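Coller hand-held gripper, finger set and service parts

Product group: hand-held tools
Supplied by: Irusby
Fits: Coller hand-held gripper, both body versions
Page last revised 01/09/2019

The Coller is a two-finger gripper held and worked by hand. A camera on the body looks down between the fingers, so anything that shifts the fingers or the camera shows up in the recordings. Most of the care it needs is to do with keeping those two things where they were set.

What is in the set

Left and right finger in black, fixing screws, a strip of thread lock tabs, a hex key and a lint-free cloth. Fingers are sold as a pair. We do not split sets, as a new finger beside a worn one will not close square.

Fitting

Open the gripper fully and lock the trigger. Take out the old screws and throw them away. Wipe the seats on the carriage, offer up the left finger first and run the screw in by hand until it stops, then a quarter turn with the key. Do the same on the right. Release the trigger and close the fingers slowly on a sheet of ordinary paper. It should be held along the whole of the flat faces. If it swings from one corner, slacken the right finger, close up again and retighten with the faces together.

Do not use a powered driver. The thread is cut in plastic and will strip.

Checking the camera view

With the fingers wide apart over a plain white surface, both tips should be in view, with clear space between them. A board laid over the bench does well enough for this. Put a basket with a folded cloth in it beyond the fingers and check that the edges of the weave or the holes are sharp. Yichen Deng, who wrote our setup sheet, uses even room light and no lamp - a lamp puts hard shadows between the fingers and makes the tips difficult to judge.

Looking after it

Wipe the finger faces after each session with a dry cloth. Every 15 sessions, check the screws and look along the top edges. Light scuffs do no harm. A chip on an inner face means a new pair. Grease the carriage rails with Lumbao light grease, sparingly, and keep it off the fingers.

Guarantee is 12 months on the body and 365 days from first use on finger sets. Repairs are handled by Fares Saab at the Irusby workshop and take nearly 5 working days. 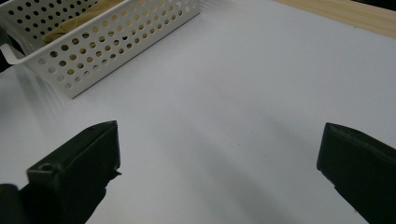 Can I fit new fingers without sending the gripper back?
Fingers are a user-fitted part and only need the hex key in the set. Send the gripper back if the carriage itself is loose or a thread has stripped.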